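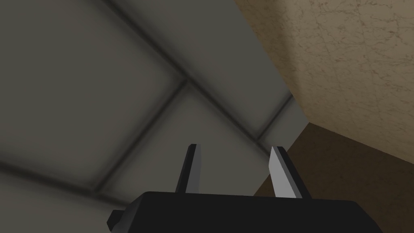 손목캠 (시뮬). 천장 타일이랑 벽, 그리퍼 두 손가락 벌어진 상태.

8월, 오후 2시 10분 시작

Hulano 씬에서 문 관련 태스크 다시 돌림. 목적은 하나, 손목캠 뷰가 쓸모없는 방향을 보는 동안 정책이 뭘 하는지 확인. 지난번 미팅에서 Marcelino가 한 얘기: "문을 못 여는 게 아니라 문을 못 찾는 거 아니냐". 반쯤은 맞는 것 같음. 나머지 반을 오늘 보려고 함.

세팅
- 시뮬 씬: Hulano, 방 하나, 나무문, 장식장 텍스처는 기본값 그대로
- 정책: Paiva 체크포인트 두 개. A는 손목캠+헤드캠 그냥 concat, B는 뷰 게이팅 (손목캠 특징이 정보 없으면 가중치 낮춤)
- 에피소드 107개씩, 시드는 같은 세트 사용
- 행동 주기, 컨트롤러 게인 안 건드림
- 로그는 Narkix 밑에 sasthorpe_door 폴더. 폴더 이름에 r2 붙은 게 오늘 거

천장만 보이는 프레임 문제. 손목이 위로 꺾인 자세에서는 회색 패널이랑 격자선밖에 없음. 인코더 특징 뽑아서 PCA 해보면 이런 프레임이 한 덩어리로 뭉침. 당연한데, A에서는 이 덩어리에 들어가는 순간 행동 분산이 확 커짐. 손가락 열림 명령도 같이 흔들림 (열림-닫힘-열림 채터링). 헤드캠에는 문이 멀쩡히 잡혀 있는데도 그럼. 헤드캠을 아예 안 쓰는 건 아니고 손목캠 쪽으로 너무 끌려가는 느낌. attention 맵은 아직 안 뽑음, 숙제.

중간에 한번 멈춤. 시드 50번대에서 물리가 터짐. 문 힌지 쪽 접촉이 이상해서 팔이 튕겨나감. collision margin 줄이고 해당 구간만 재실행. 나머지는 영향 없는 걸로 보이는데 확신은 없음. Mélanie한테 물어볼것. 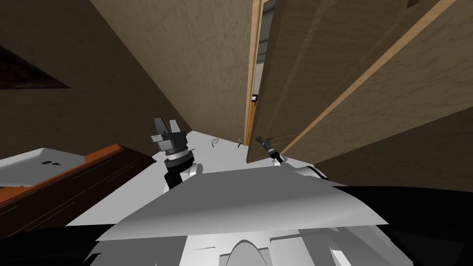 헤드캠 기준으로 보면 어려운 건 문이 열려 있을 때 오히려 더 어려움. 열린 문짝이 시야 오른쪽을 크게 먹고, 오른팔은 몸통 쉘에 가려서 전완 일부랑 그리퍼만 나옴. 그러니까 손목캠이 천장 보고 헤드캠은 팔이 가려지면 둘 다 반쪽짜리 정보임. 이 조합이 실패의 대부분일 거라고 생각했는데 세보니까 꼭 그렇지도 않음.

실패 분류 (손으로 라벨링, 기준은 Mélanie가 쓰던 표 그대로)
- 접근 실패: 손잡이 근처까지 못 감
- 정렬 실패: 근처까지 가는데 손가락 방향이 안 맞음
- 파지 후 미끄러짐
- 타임아웃

A는 접근 실패가 제일 많고, B는 접근 실패가 눈에 띄게 줄고 대신 정렬 실패가 늘어남. 전체 성공률은 B가 낫긴 한데 기대만큼은 아님. 숫자는 표 정리되면 여기 붙이겠음. 지금 적으면 또 나중에 안 맞는다고 한소리 들음.

게이트 값 찍어본 것: 천장 덩어리에서는 거의 바닥, 문짝이 들어오면 올라감. 의도대로임. 근데 문짝 클로즈업에서도 가끔 내려감. 한참 봤는데 표면이 넓고 단조로우면 인코더가 천장이랑 비슷하게 취급하는 듯?? 나뭇결 텍스처가 있는데도 그럼. 해상도 줄이면서 결이 뭉개지는 것도 의심. 게이트 학습에 쓴 프레임이 1405장뿐이라 클로즈업이 부족했을 수도 있음.

그래서 클로즈업 프레임만 따로 모음. 두 체크포인트 로그에서 손잡이가 조금이라도 걸치는 것, 문짝만 있는 것 나눠서 총 239장. 중복 시점 꽤 있음, 제거는 나중에.

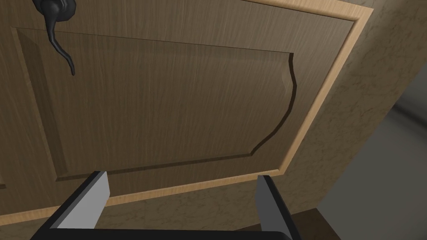
손잡이가 화면 구석에 걸려있는 경우에 게이트가 제일 불안정함. 프레임 한두 개 사이에 왔다갔다. 스무딩 넣으면 (지수평균, 계수는 대충) 채터링은 줄어드는데 반응이 늦어져서 정렬 단계에서 손해. 손잡이 쪽으로 크롭을 하나 더 넣는 방법도 있는데 그러면 탐지기가 필요하고 일이 커짐. 일단 보류.

Marcelino 의견 (4시쯤 지나가다): 게이트를 스칼라로 하지 말고 패치 단위로 하라고. 손잡이 있는 패치만 살리면 되지 않냐. 맞는 말 같은데 메모리 계산해봐야 함. 배치 줄이면 돌아는 갈 듯.

반대로 Mélanie는 게이트 자체에 회의적. 손목캠을 랜덤하게 끄는 드롭아웃만으로도 비슷한 효과 나올거라고 함. 베이스라인으로 C 하나 추가하기로. 이게 B랑 비슷하게 나오면 좀 슬플것 같음.

주의: 재실행한 구간이랑 처음 돌린 구간은 collision margin이 다름. 비교표 만들때 섞지 말것. 아예 전부 다시 돌리는게 깔끔한데 GPU가 저녁까지 차있음.

할일
- attention 맵 (A, 천장 덩어리 프레임만)
- C 체크포인트 학습 걸기, 손목캠 드롭아웃 비율 두세 가지
- 클로즈업 세트 중복 제거하고 게이트 재학습
- 패치 게이트 메모리 추정
- margin 통일해서 A/B 재실행, 밤에
- 라벨 절반은 Marcelino가 따로 해보고 일치도 확인. 정렬 실패랑 미끄러짐 경계가 애매함, 나도 두번 보면 다르게 찍음

6시 40분, C 학습 걸어놓음. config에 경로 오타 있어서 한번 죽었고 다시 올림. 로스 내려가는것까지만 봄.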